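Jungbäume im Privatwald zählen, ohne sich etwas vorzumachen

Viele Waldbesitzer sagen, ihr Wald verjünge sich von selbst. Das kann stimmen. Geprüft hat es kaum einer, und der Blick vom Forstweg taugt dafür wenig — am Wegrand steht wegen des Lichts immer mehr als im Bestand.

Schritt 1: Probekreise festlegen
Punkte auf der Karte auswählen, zu Hause, bevor man im Wald die schönen Stellen sieht. Mit einer Schnur von 2 Metern Radius abstecken. Drei Kreise sind zu wenig, auch wenn manche Broschüre das Gegenteil nahelegt.

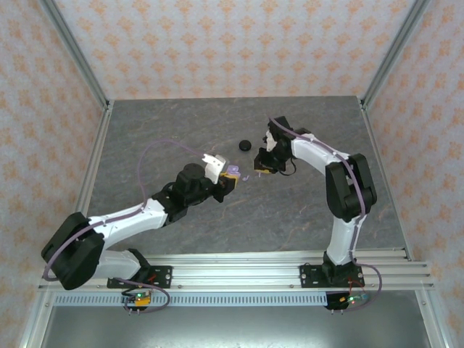
Schritt 2: Zählen
Nur Pflanzen aufnehmen, die den ersten Winter überstanden haben. Keimlinge machen sich gut in der Statistik, mehr nicht. Verbiss am Leittrieb getrennt notieren, am besten im Februar.

Schritt 3: Hochrechnen
Stückzahl je Kreis mitteln und auf den Hektar umlegen. Im Revier Collado kam Gil-soo Jang so auf 1000 Jungbuchen, die meisten verbissen. Ob daraus Wald wird? Ich würde nicht darauf wetten.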